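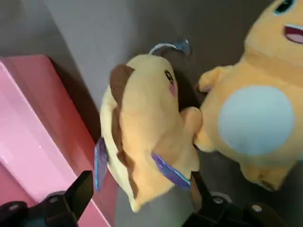
January 23, 2024

Soft toys again, remote control all day. I had the leader arm and Kevser Değirmenci kept the log, and we swapped over after lunch when my shoulder started to complain. The task as written on the Hivthorpe sheet is still "pick up the cream toy, move it clear of the others, set it down, let go", and I still think whoever wrote it had a bean bag in mind, or a brick.

First, the good news, so I don't forget it in the grumbling. The new grip setting is a real improvement. Milagros Abella brought the closing force down before she left last night, and the fingers now settle into the plush and stop where before they went on squeezing until the poor thing was nearly flat. You can feel it at the handle too, a sort of gentle push back, and it made me much braver about going in low on the body. I was very pleased with that and said so several times, I'm told.

Now the tags. I had put them down as decoration when we chose the toys, and I take it all back. They are shiny, they stick out in every direction, and they change shape each time the toy is picked up. If a finger comes down beside one it's fine. If it comes down on top of one, the toy can hang from the tag for a moment and then swing, and in the wrist view it looks for all the world like a proper grip. I kept two of those by mistake this morning before Kevser spotted it on the side view. Both are now marked as failures in the log, with a note. We talked about snipping the tags off and decided against it for the time being. Lodhi want toys as they come from the shop, and I suppose they have a point.

The other thing is neighbours. With the big orange one standing close by, the cream toy's paw tends to rub along it on the way up, and fuzzy fabric on fuzzy fabric drags more than I'd have guessed. My habit was to lift straight up and hope. Kevser's way is better: close, wait a breath, ease a little to the side away from the orange toy, and only then lift. I tried to copy her in the afternoon and got it about half the time, because my hands want to do both things at once. If we want the policy to learn the pause we had better all be doing the pause, so I have written it on the card taped to the leader arm. Please read the card!

The pink box is staying in the layout. It narrows the approach on the left, and you have to turn the wrist a little to bring that finger down past it, but the Gravside people asked for clutter and a box that shines like that is good honest clutter. The reflections move about as the arm comes over. I don't know yet whether the vision side will mind. Milagros, could you have a look at a few of today's runs and tell me?

Numbers: we are at 522 kept demonstrations for this task, out of the 2,000 promised to Zanmont by May. 23 thrown away today, mostly tag trouble and a few where I let go too high and the toy rolled. That's more than I'd like, but I would sooner throw them out now than wonder about them later.

Small jobs, in no order. The right finger had a tiny bit of play in it by the end of the day, so nip up the screws before starting and check the zero afterwards. The foot pedal sticks if you press it at the edge — press the middle. Brush the fluff off both finger pads, there is a surprising amount of it, all cream.

Tomorrow I'd like to start with the toy lying the other way round, head towards the base, as nearly everything we have so far is from one side. Kevser has offered to drive first.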